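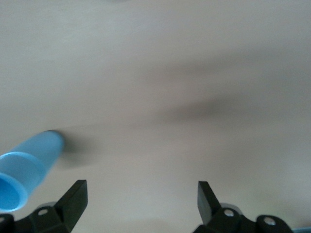 Figure 3. Wrist view with the gripper open and a light blue object on its side, to the left of the fingers.

4.2 Open-day demonstration

The tabletop task was shown to the public at the Lavport open day on 25 Jan 2026. The session was run by Jouko Pesonen, with Paavo Savolainen acting as safety operator throughout. Visitors stood behind a barrier and could follow the work either directly or on a monitor carrying the wrist view (Figure 3). Each showing was limited to seven minutes, and groups were held to 30 people at the request of the host site.

The control software was the Sistesgate release used in Section 3, with no changes to the grasp planner. Two settings did differ from the laboratory trials. Arm speed was capped at 40 percent of the normal limit, and the operator could halt both arms from a hand-held switch. We report the session separately for this reason, and none of its runs enter the totals in Table 2.

Cups are the harder items in this set when they are not upright. A cup on its side can roll when a finger pad touches it, and the wrist view often holds only part of it during the approach. The planner therefore relies on the fixed view for the first estimate of position and turns to the wrist view only for the final correction.

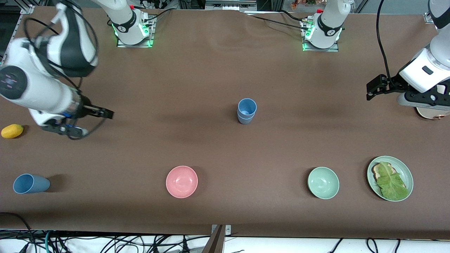 The layout for the showings kept the two arms facing each other across a brown cloth, with cups, bowls and a plate of food within reach. Stacked and single cups were both allowed, as in the Lazaridis protocol, and the order of picks was left to the planner.

Visitors were invited to fill in a short form afterward, and 100 forms were returned. The most common remark concerned speed – many visitors had expected faster motion – and several asked how the system chooses which arm to use. These comments led us to add a spoken notice before each move, which will be tried at the Skusturberg site in February. Responses were not collected under controlled conditions and should be read as informal feedback only.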